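Re: Bindov 2 offline maps
From: Princess Agbayani
18th February

> Has anyone got the offline maps to load since the update?
> Mine sticks at 47 per cent and then asks me to rate the app.

Same on my phone. I gave it two stars and it carried on sticking.
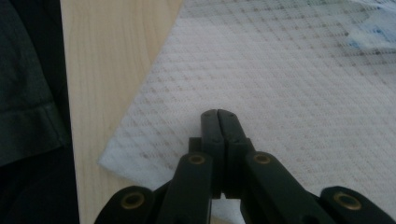 Clearing the cache gets you past it, but you lose your saved routes, so export them first. The full map wants 1142 MB, whatever the download page claims. Drivness managed the same county in some 200 MB back in November, though it did think our bypass was a river.

Princess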